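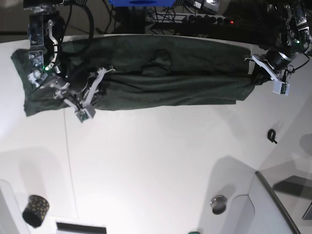
Peadar Hayes

16th June

Dye shed, second go at the green. Writing this up fast before I lose the scrap of paper.

Recap for Gervasio: the Stallow order wants a deep bottle green on cotton, all one shade, and the last batch came out with the middle paler than the ends. Blamed the water at first. Now think it was me, crowding the pot and not stirring past the first half hour.

Today's lot: 1150 g of cotton dry weight, scoured last night with soda ash, rinsed till the water ran clear. Didn't let it dry out, went in damp. Salt in five goes instead of one big dump. Blue first, then yellow, tiny bit of black at the end. Wrote down 439 for the salt and no unit, which is no use to anyone. Pretty sure grams. Will check against what's left in the tub.

Stirred the whole first hour. Arms gone. Radio on, missed one stir when the phone went (Wosard, wanting to know if we'd take the old mangle off them. Said maybe. Where would it go?).

Temp held OK for most of it. Crept up near the end, turned the burner down too far and then had to chase it back. The knob on the left burner is still sticky, somebody please look at it, I've asked twice. Soda ash in at the right time for once, dissolved in hot water first and poured down the side, not on the cloth. Last time I got a dark splotch exactly where I poured.

Rinsing took for ever. Cold, cold, warm, hot with soap, hot again. Fourth rinse still coloring the water so did two more. Gloves leak at the thumb. Hands are green.

Test strips, done from the same pot:
- strip A, pulled at 30 min: too yellow, looks like pea soup
- strip B, pulled at an hour: close
- strip C, left to the end: the one. Matches the Stallow swatch indoors, a bit bluer by the window

Put half of strip C through a hot wash with a white rag. Rag came out with a faint tinge. Not happy with that but it's a lot better than May's. Want to try the fixer at double and see if it moves.

Recipe is page 679 in the big binder, Ó Flaithearta's old one, the page with the Oreo crumbs stuck in the fold (not mine). NB his amounts are for wool in the top half and cotton in the bottom half, and there's no line between them. I have now drawn a line. In pen. Sorry.

Yellow is low, maybe enough for one more pot. Supplier says August for the next lot of the same batch number, so either we order the new batch and re-test or we stall Stallow. I'd rather re-test. Gervasio can you ring them, you're nicer on the phone than me.

To do
- weigh salt tub
- light test, strip C half under foil on the sill, leave it ALONE
- hem the ends before anything goes in a machine, they fray like mad
- new gloves, large
- ring Wosard back re mangle, measure the door frist

Pot is soaking. Don't tip it, I want to see how much color's left in it tomorrow.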